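The repair shop on the Matville road has been putting old office computers back to work for longer than its owner cares to add up, and when I called in she had the kettle on before I'd found a chair. "People bring them in as if they're at a funeral," she told me, laughing, "and half the time all the poor thing wants is more memory!"

She buys her modules from Grabner, tested and sorted, and keeps 72 of them in a biscuit tin lined with foam (the tin, she was keen to stress, is earthed). 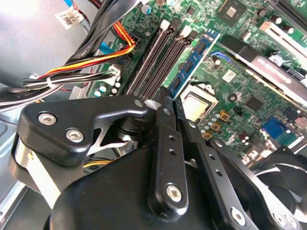
"You hold it by the ends, you see, and you look for the notch, and you don't push until you're sure. My first one went in backwards, or tried to, and I've been gentle ever since." Last January she refitted 48 machines for the library at Trillau, one after another at the same bench, and she says she still enjoyed the last of them – that little click as the latches come up, she could listen to it all day.

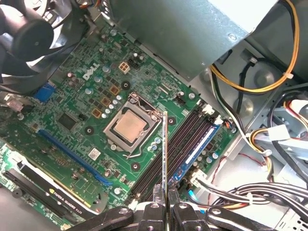 Trillau's library was grateful, by its own account, though the staff there did wonder whether the slot colours mattered. They do, she says, and she'll happily draw you the pairs on the back of an envelope, as she did for me, twice, while my tea went cold.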